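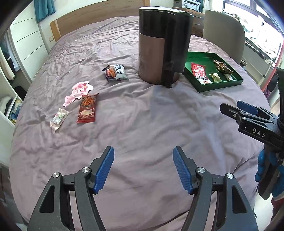
3.2 Bedding and overnight bedroom humidity

Bedding takes up moisture from the sleeper during the night and gives part of it back to the room air. How much it gives back, and how fast, depends on the cover fabric, the filling, the air change rate of the room and what is done with the bed in the morning. Most of the work on bedroom humidity treats the bed as a fixed source, with a single value for the whole night. In the Plirkeck homes we found that this was a poor fit, and the present section deals with the reasons.

Sensors were placed in 70 bedrooms, one on the wall opposite the headboard and one under the bed frame. Readings were logged every 300 seconds. Households were asked to keep their usual bedding and their usual habits, and to note in a diary when the bed was made, when windows were opened and when covers were washed. Rooms with a portable humidifier in regular use were left out of the analysis. Bedding was entered in the survey form by type (duvet, blanket, sheet only) and by the state of the bed at the time of the visit (made, unmade, stripped). An unmade bed was defined as one with the cover spread over the mattress without being pulled flat. Figure 2 shows a wrinkled cover of the sort coded under this heading. 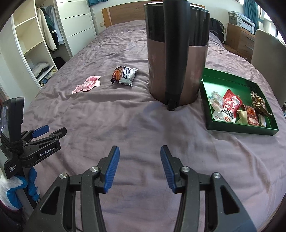
Figure 2. Bed with wrinkled mauve-purple bedsheet.

The color of the cover was not recorded and plays no part in the analysis.

Relative humidity at the wall sensor rose through the first part of the night in nearly all rooms and then leveled off. The under-bed sensor followed the same pattern with a delay. In rooms where the door was left open the rise was smaller and the two sensors stayed closer together. In the Judau apartments, which have mechanical extract in the bathroom but none in the bedrooms, the under-bed reading often stayed high until noon. The older Trindness houses lost moisture faster, which we put down to leakier window frames.

The state of the bed mattered most in the hours after waking. Where the bed was made at once, the wall reading fell quickly and the under-bed reading fell slowly. Where the cover was folded back, the wall reading stayed up for longer but the under-bed reading had usually come down by midday. Beds left unmade without folding the cover back fell between the two. We had expected them to behave like the folded ones. A wrinkled cover still lies against the mattress over most of its area, and this may limit the exchange of air.

Diary entries were incomplete in 12 homes. These were kept in the night-time results and dropped from the morning results. A further 2 homes changed from a duvet to a blanket during the logging period and were treated as separate cases before and after the change.

The Chantharasri moisture balance, as set out in Section 2, was fitted to each night separately. It reproduced the rise well. It overstated the morning fall in rooms with heavy duvets, and the error was larger in November, when windows stayed shut for longer.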